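4.2 Drying time and the wash coat

I went into this part of the study thinking the wash would be the easy bit. I'd already primed 60 resin bases with Plido gray, and all I wanted to know was how long to leave a dark wash alone before drybrushing over it (I'm impatient, and my older bases show it!). So I split them into two batches, one washed straight from the pot and one thinned with Brodaretti medium, and checked each base with a clean brush every 7 minutes.

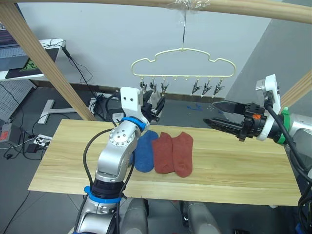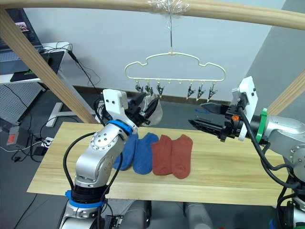 Figure 3. Socks and a clip hanger at the wooden board.

The thinned batch was the surprise for me. It pooled far more around the cobbles, and 29 of the bases still lifted color at the second check, most of them from the Vrettos mold with the deep gutters. I had a soft spot for that mold going in, so this stung a bit. The unthinned batch behaved much better, though it left a shiny ring on flat paving that I had to knock back with matte varnish. For the drybrushing tests in the next section I used unthinned wash only and let every base sit overnight.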